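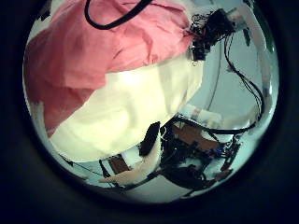 布为什么会皱？

小朋友，你有没有过这样的经历：早上出门前，妈妈把一件衣服熨得平平整整，你才在椅子上坐了一会儿，站起来一看，后背上已经多了好几道印子。又或者，你把一块布随手往旁边一丢，过一会儿再去拿，它就变得像一张老爷爷的脸，到处都是弯弯曲曲的纹路。布好像有自己的脾气，你越不管它，它就越爱皱。

粉色的那块大布就是这样，皱得可厉害啦，有的地方鼓起来，有的地方陷下去，陷下去的地方颜色还深一些。挨着它的那块奶白色的布呢，团成了圆圆的一大团，胖乎乎的，像个枕头。同样是布，一块满是褶子，一块却显得软软圆圆的，今天我们就慢慢来聊一聊这里面的道理。不着急，你可以先去倒杯水，再找一块手帕放在旁边，等会儿要用到。

布是由什么做成的？

要弄明白布为什么会皱，得先凑近了看看布。如果家里有放大镜，就把它拿出来，对着手帕看一看。你会看见许多细细的线，有的横着走，有的竖着走，一上一下地穿来穿去，就像你在手工课上用纸条编小垫子那样。这种编法叫作“织”。也有的布是用线圈一个套一个做成的，比如毛衣和很多T恤，那种做法叫作“编织”或者“针织”。

再把一根线拆开来看，它又是由许多更细的小毛毛拧在一起的。这些小毛毛叫作纤维。棉布的纤维来自棉花，羊毛的纤维来自绵羊，丝绸的纤维来自蚕宝宝吐的丝，还有一些纤维是工厂里做出来的，比如涤纶。

在童话里的小镇芒登（Munden），有一家叫昆兰（Quinlan）的织布坊。织布坊的奶奶有一台老织机，上面绷着3000根竖着的线，每一根都要从一个小孔里穿过去，光是穿线就要忙上好多天。你想想看，一块布里住着这么多线，大家挤在一起，只要有一处被压弯了，旁边的线也要跟着弯一弯，褶子就这样冒出来了。

褶子是怎么“记住”形状的？

有的褶子一抖就没了，有的褶子怎么抖都还在，这是为什么呢？

纤维有点像很细很细的小弹簧。轻轻弯一下，松开手，它会弹回去。可要是弯得太狠，或者压得太久，它就懒得弹回去了，就那么弯着。棉和麻的纤维尤其是这样，所以棉布衬衫特别容易皱。羊毛就不一样了，羊毛的纤维本来就是卷卷的，弹性好，把羊毛围巾团一团再挂起来，过一晚上，它自己就能舒展开不少。

水和热也会来帮忙（有时候是帮倒忙）。棉纤维喝了水以后会变软，里面的小部分可以悄悄挪一挪位置。等水干了，它们就在新位置上待住了。所以洗好的棉布如果揉成一团放着，干了以后就会皱巴巴的；如果先抖开再晾，就会平整得多。熨斗用的也是这个道理：热气和水汽让纤维变软，熨斗再把它压平，等凉下来，平平的样子就留住了。熨斗很烫，小朋友自己不要去碰，请大人来用，你可以站远一点看那些白白的热气冒出来，很有意思的。

为什么褶子里面看起来颜色深？

有小读者写信来问，同一块布，明明是一个颜色，为什么看上去有深有浅？这个问题问得真好，我很喜欢！

我们能看见东西，是因为光照到东西上，又跑进了我们的眼睛。布鼓起来的地方，光很容易照到，看着就亮。陷进去的地方，两边高高的布像两座小山，把光挡住了一部分，里面就暗一些，这就是影子。画画的人最明白这件事，他们画布的时候，会在褶子的沟里涂上深一点的颜色，布一下子就像从纸上鼓起来了。

奶白色的那一团，中间特别亮，几乎像在发光。浅颜色的布会把照过来的光送回来一大部分，所以看着亮堂堂的。深颜色的布就比较“贪吃”，喜欢把光留下来，所以夏天在太阳底下穿黑衣服，会比穿白衣服觉得热。

动手试一试：手帕和褶子

好啦，现在轮到刚才那块手帕上场了。最好再找一块别的布，比如一条旧围巾或者一只旧袜子，这样可以比一比。

第一步，把手帕在桌上铺平，用手从中间往四边抹一抹。

第二步，把它攥在手心里，用力捏紧，慢慢数二十下，再松开手，看看它会不会自己动。有的布会慢慢地张开一点点，像刚睡醒一样，要有耐心，多看一会儿。

第三步，换另一块布，也这样捏一捏，看看哪一块的褶子更多。

第四步，在手帕上洒几滴水，再捏一次，团着放到第二天早上。猜一猜，它会比昨天更皱吗？把你猜的写下来，再去看答案。

做完以后，你还可以打开手电筒，从侧面照一照这些褶子，再从正上方照一照。从侧面照的时候，影子会变得长长的，一点点小褶子也能看得清清楚楚。

皱了就不好吗？

倒也不一定。窗帘上一道一道的褶子，是特意做出来的，垂下来很好看。百褶裙要是没有褶子，转圈的时候可就飞不起来了。团起来的布里面还藏着许多空气，空气能留住暖和，所以冬天钻进蓬蓬的被窝里，会觉得特别舒服。

下次收拾房间的时候，要是看到一块布团在那里，可以先蹲下来看看它的褶子往哪边走，哪里亮，哪里暗，然后捏住两个角，站起来，用力一抖，呼啦一声，再把它叠好。叠的时候手轻一点，边对着边，角对着角，大块的布可以请家里人帮你拉住另一头。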